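Drumby Table Kitchen – Set-up Guide
Section 4: Laying out the table and filling the bottle

Issue date: 11/14/23

4.1 Before you start

This section covers the single-hob layout. For the two-hob layout, see the Ekerus supplement.

The table must be level and dry. Leave more than 18 cm between the back of the hob and the wall. Check that the rubber feet under the hob all touch the surface. If one is missing, order the Ulton spares pack and do not use the hob until it has been fitted.

4.2 Placing the hob and pot

1. Set the hob at the left end of the table with its vent slots facing you.
2. Lead the power cord off the left side. Do not run it under the hob or across the middle of the table.
3. Place the pot on the hob and turn the handle to the right, towards the middle of the table.
4. Check that the pot sits flat on the glass.

Note: Do not turn the handle out over the front edge of the table.

Caution: Leave the vent slots clear on all sides. Cloths and paper must be kept away from the hob, even when it is switched off.

4.3 Placing the other items

1. Stand the bottle near the front of the table, clear of the hob.
2. Put whole fruit to the right of the pot, towards the back. Fruit that is to be cut later stays whole at this stage.
3. Keep the space in front of the bottle free. Bowls and other small items may be moved during filling if they are in the way.

4.4 Filling the bottle with cubes

The bottle is filled from a clear pitcher with a spout. Cubes go in before any drink is added. If the bottle already holds liquid, pour some off first, or the level will rise over the rim.

1. Take the cap off the bottle and put it where it will not roll.
2. Turn the loop on the neck to one side so that it does not lie across the opening.
3. Hold the pitcher above the bottle with the spout over the opening.
4. Tilt the pitcher slowly. Let the cubes gather at the spout before tilting further.
5. Stop if cubes bridge across the neck. Set the pitcher down, then tap the side of the bottle.
6. Stop filling at or below the band. Coloured and white cubes may be mixed.

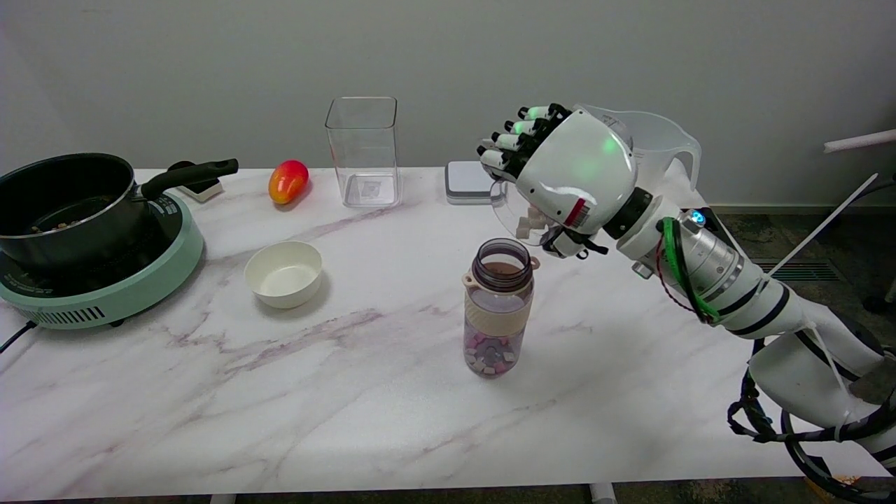
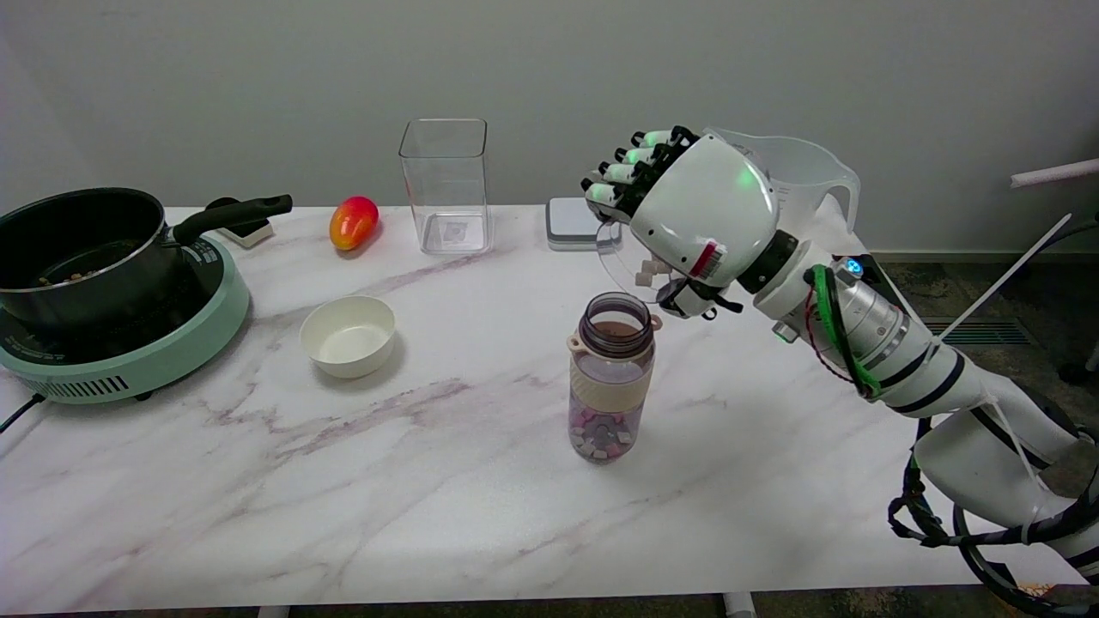 Fig. 4 – Bottle with cap removed and cubes in the lower part. Hob and pot at left, with the mango to the right of the pot.

Caution: Cubes that fall on the table should be picked up at once. Do not let them collect near the hob or its cord.

Note: The band gives the better grip. Hold the bottle there when moving it, and do not lift it by the loop.

4.5 After filling

1. Refit the cap and turn it until it stops. Do not force it.
2. Tip the bottle a little to one side over a sink. If it drips, take the cap off, wipe the thread and refit.
3. Empty the pitcher and rinse it in warm water – a Dönmez bottle brush will reach the corners at the base.
4. Leave the pitcher upside down to drain for two hours before it goes back in the cupboard.

Cleaning of the pot and the hob glass is covered in Section 5.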